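Notes for the short talk: The Desk by the Door
Hennessy building, ground floor meeting room, Wed 24 January
Twenty minutes plus questions. Slides change where marked. Keep the clock in sight.

Opening

Say hello, thank people for coming in at lunch. Ask who has a table near their front door. Then ask who can see the top of it. Wait for the hands to go down before going on.

What I want to cover today is one desk and one open box. I have given longer versions of this talk with closets and kitchens in it, and people went home and did nothing. A desk can be done in an evening.

Say where I'm coming from. I worked on the move from the old Terninura offices to Okutham, and I labeled most of what went into the truck. We had 297 boxes on the list. 220 of them were opened in the first week. The rest sat against a wall until May, and I don't think anyone missed much of what was in them. That is where my interest in small open boxes started.

Part one: the surface

Start with the desk itself. A light wood top is forgiving with dust and bad with pen marks. A dark one is the other way around. Mention that either is fine and move on, people like to get stuck on this.

Rounded front corners. If the desk stands where people walk past, I would pick rounded every time. I had a square one in a hallway for years and hit the same spot on my hip with it.

Against the wall or out in the room? Against the wall for a desk like this. You want a back edge so that upright things have something to stand against. 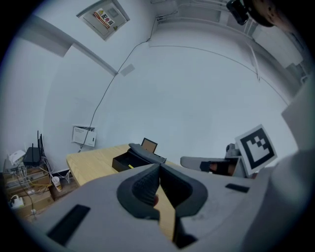 Now the box. Main points, in this order:

It should be open. A lid is one more step, and things end up on top of the lid.

It should be low enough that you can see to the bottom without leaning over it. If you can't see the bottom you will forget what's there.

Straight sides are easier than sloped ones. You can push the box square to the edge of the desk and it stays looking square.

Color matters less than people think. I use black. It hides scuffs. The drawback is that small dark things disappear in it – keys with a black fob, charging cables, sunglasses. If you own a lot of those, get a pale box.

One box per desk. If somebody asks about two boxes, the answer is that the second one fills up with what you didn't want to deal with in the first.

Story if there's time: the Ureo office had a row of five trays with printed labels. In, out, pending, post, other. Everything was in other. They have one tray now and a trash can next to it.

Part two: what goes in

Ask the room to call out what is on their own desk at home. Write on the whiteboard. Usual answers are mail, batteries, tape, a glove, coins, a screwdriver. Leave the list up.

Then the sort. Go through the list with them and put a mark next to anything that gets used in that spot. For most people it is two or three items. Those can live in the box. The others have a home somewhere else and just haven't been carried there.

Soft things. This always comes up, so don't skip it. Scarves, cloths, a sweater you took off when you came in. Fold it once and lay it in the box if it's going out with you again the same day. Otherwise it goes on a hook or in the wash. A folded cloth takes up the whole box very quickly, and after that the small items go under it and you are digging.

Bright small things are easy. You see a bit of yellow and you know what it is. It's the gray and black ones that get lost, so put those in last or clip them to something.

Paper. No paper in the box. Paper stands up or gets filed. Repeat this, it is the one rule I am strict about. When I lay paper flat I stack more paper on it, and I assume I'm not the only one.
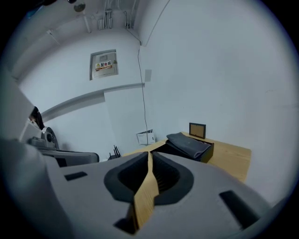 Part three: the back edge

Standing things against the wall is free storage. A small frame behind the box takes up next to no depth. I like a cork-colored one, or any plain warm color, on a white wall. It gives the desk a back, so it looks like somebody meant it to be that way.

Tilt it a little. A small frame standing dead straight falls forward when the door slams.

A white sheet or a small board can lean at the other end. Use it for the list of what has to leave the house. Keep it to this week. If you have to write small to fit it all in, it's too much for that spot.

Leave a gap between the board and the frame. Bare wall is fine. Several people have asked me what to hang up there and my answer is to leave it alone for a month first.

The router. Most homes have one and most of them end up near a desk. It needs air, so don't put it in the box and don't cover it with the cloth. Point out that antennas make it tall, and tall things look better at the far end than in the middle. Tie the cable back with anything you have. I am not going to talk about signal, I don't know enough.

Part four: keeping it

Short section, don't let it run.

Empty the box once a week. Pick it up, carry it around the room, put things back where they belong, set it down again. Mine takes less time than a cup of tea does.

Wipe the top while the box is off it. A damp cloth and then a dry one. No polish on pale wood unless you know what the finish is.

If the box is full before the week is out, take things out of it. Do not buy a bigger box.

Money, if asked: you can do all of this with what's in the house. A shoebox bottom works.

Questions I expect

What about kids' things? Separate spot, lower down.

What if the desk is shared? Agree on who empties the box. At our place we take turns – odd weeks and even weeks.

Drawers? I'd put the spare cables there and leave the top for things in use.

Handouts are on the chair by the door, one page, both sides. Room has to be clear for the next group, so please take your cups with you.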